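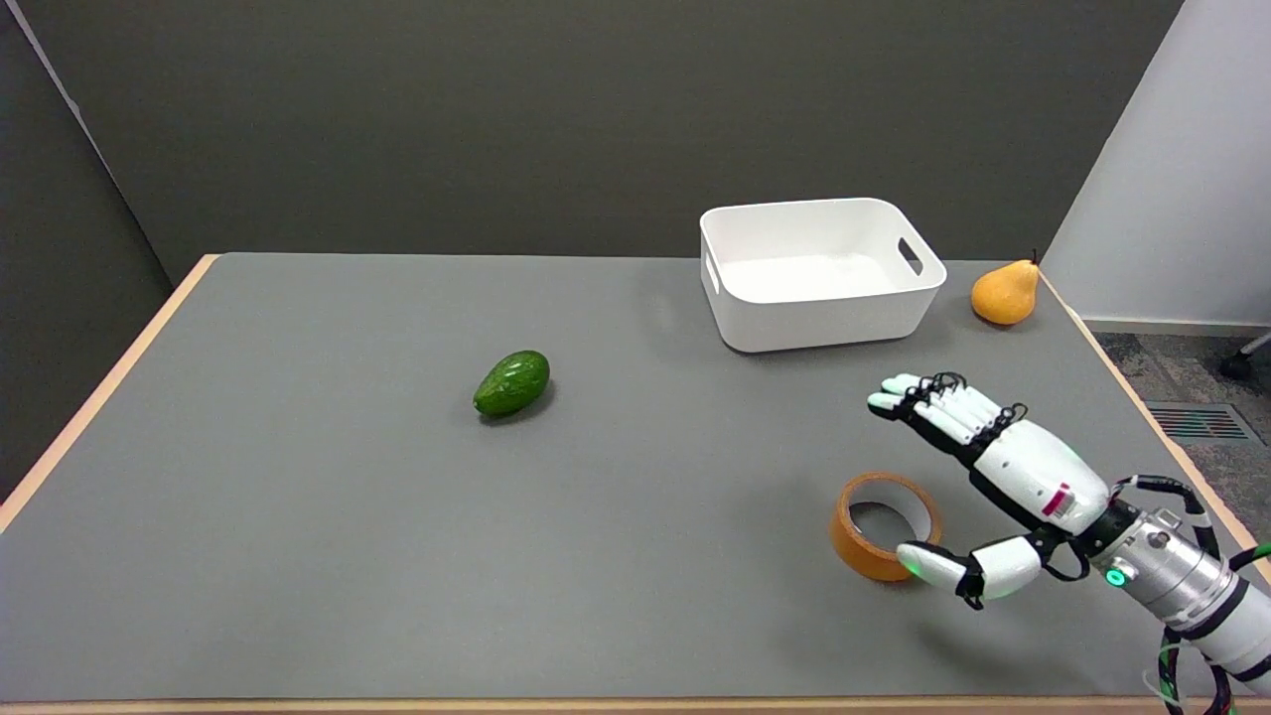 Re: [darnunden-list] moving to the new place, what did it cost you?

Hi all,

Sorry for the slow answer, I was up to my elbows in it until Sunday.

> We're leaving our apartment in Darnunden for a house out in Dostcombe
> this fall. Did any of you use one of the moving companies, or did you
> rent a truck and do it yourselves? Also, how early did you start
> packing? My other half says a week is plenty and I have my doubts.

A week is not plenty! I started three weeks ahead and was still wrapping mugs in dish towels at midnight before the truck came. Tell your other half I said so.

On cost: Zupan quoted me 1158 for two movers and a big van, all in, and I nearly said yes just to be done with it. Then I called Kultia, who rent the truck by the day, and that was 249 with insurance (219 if you take it midweek, but I couldn't get the time off). I had to bribe my brother and two of his friends with dinner, so add that in. We did the whole thing in 7 hours, door to door, including one wrong turn on the Dostcombe road and a long talk about whether the couch would go up the stairs. It went up. The legs come off, which I wish I'd remembered before we scraped the wall.

Things I'd do over: get more tape than you think, and buy the good stuff. The cheap rolls split lengthwise and you spend half the evening picking at them with a fingernail. Books go in small boxes. Plastic bins with lids are great for the kitchen and you'll use them afterward in the garage anyway. Write the room on the side of the box, not the top, because once they're stacked you can't see the top (ask me how long I looked for the coffee maker).

And eat down the freezer, starting now. I threw out so much.

One question back to the list: does the Dostcombe transfer station still take flattened cardboard on weekends, or do I need a sticker? I've got a mountain of it in the hallway and the cat has moved in.

Good luck with it!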